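**Stockage et expédition de casquettes : empiler, emboîter ou poser à plat ?**

---

**k_odoi**

Bonjour à tous. On prépare des commandes de casquettes pour des clubs (petites séries, 50 pièces maximum par référence, brodées devant). Jusqu'ici on pliait le panneau arrière vers l'intérieur et on emboîtait les calottes les unes dans les autres. Résultat au déballage : marque horizontale sur le panneau arrière, et visières qui prennent la courbure de la voisine.

Trois coloris en ce moment : bordeaux, gris, beige. Le pli se voit surtout sur le beige.

Questions :

1. Emboîtage avec ou sans pliage du panneau arrière ?
2. Faut-il un calage dans la calotte ?
3. Tri par coloris avant ou après contrôle ?

Kekeli Odoi

---

**atelier_mensah**

1. Sans pliage. Le panneau arrière n'a pas d'entoilage sur la plupart des modèles, il marque en quelques jours sous charge. Emboîtage calotte sur calotte, visières alignées, 12 au plus par pile couchée dans le carton.
2. Calage uniquement sur la première de la pile, papier de soie froissé, sans tasser. Les suivantes se tiennent entre elles.
3. Après. Si vous triez d'abord, vous manipulez deux fois.

Iddrisu

---

**visiere_plate**

Pas d'accord sur le point 3. Trier par coloris avant contrôle permet de comparer les teintes côte à côte sous le même éclairage. Un écart de bain sur du bordeaux ne se repère pas pièce par pièce. Par paire, si.

Sur le point 1, d'accord.

---

**atelier_mensah**

L'écart de bain se contrôle à la réception du lot. À l'expédition, c'est trop tard, la broderie est faite.

---

**visiere_plate**

Sauf quand la commande mélange deux lots, ce qui arrive à tout le monde en réassort.

---

**k_odoi**

Je prends les deux avis. Pour la surface de travail, on a un plateau en bois lamellé, bien clair. Les casquettes sont posées à plat, calotte vers le haut, et j'ajoute un carré de tissu jaune comme poste de contrôle : la pièce qui est dessus est celle qu'on examine, les autres attendent.
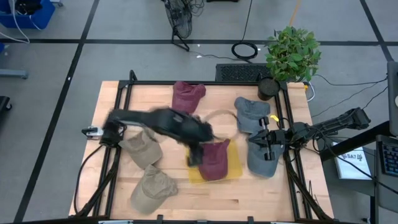 *Le plateau, deux casquettes par coloris. Une bordeaux sur le carré jaune.*

Inconvénient : les visières partent dans tous les sens, donc il faut réorienter chaque pièce avant d'empiler.

---

**pamine_textile**

Le carré jaune est une bonne idée pour repérer le poste, moins pour juger une couleur. Un fond saturé fausse la perception, surtout sur du gris. Prenez un gris neutre mat ou du blanc cassé.

Pour l'orientation, fixez une règle : visière vers le bord arrière du plateau, toujours. Sur la photo les deux bordeaux sont déjà à l'opposé l'une de l'autre.

---

**k_odoi**

Noté pour le fond. Je vais essayer avec une chute de feutre gris.

---

**atelier_mensah**

Attention au feutre, ça peluche et la peluche claire se voit sur le bordeaux. Toile de coton serrée, lavée une fois.

Par ailleurs, bois nu : vérifier les joints entre lames. Une arête qui relève accroche le fil de broderie. Un passage au grain fin suffit, puis dépoussiérage au chiffon humide.

---

**visiere_plate**

Je préfère un plateau stratifié, pour cette raison. Le bois nu retient aussi la poussière de craie si on trace dessus.

---

**atelier_mensah**

Sur stratifié, les casquettes glissent dès qu'on frôle la visière. Chacun son choix, mais je ne changerais pas un plateau en bon état.

---

**k_odoi**

Le plateau reste. Question annexe : dimension du carton. J'utilise le Zivmont moyen, les visières touchent la paroi.

---

**pamine_textile**

Visière contre paroi = visière déformée au premier empilage de cartons. Laissez 30 mm de jeu côté visière, comblé au papier. Si le moyen ne le permet pas, passez à la taille au-dessus et mettez deux piles tête-bêche, visières opposées.

---

**visiere_plate**

Tête-bêche, oui, à condition de séparer les deux piles par une feuille de carton. Sinon les boucles métalliques des réglages arrière frottent. Si les vôtres sont en plastique ou en velcro, la feuille est facultative.

---

**k_odoi**

Velcro. Donc scratch fermé avant emboîtage, je suppose ?

---

**atelier_mensah**

Fermé, au même cran sur toute la pile. Un velcro ouvert accroche la doublure de la casquette suivante.

---

**k_odoi**

Bien. Je refais un carton test samedi, tête-bêche sans pliage, et je l'ouvre après une semaine sous charge. Je posterai l'état des panneaux arrière.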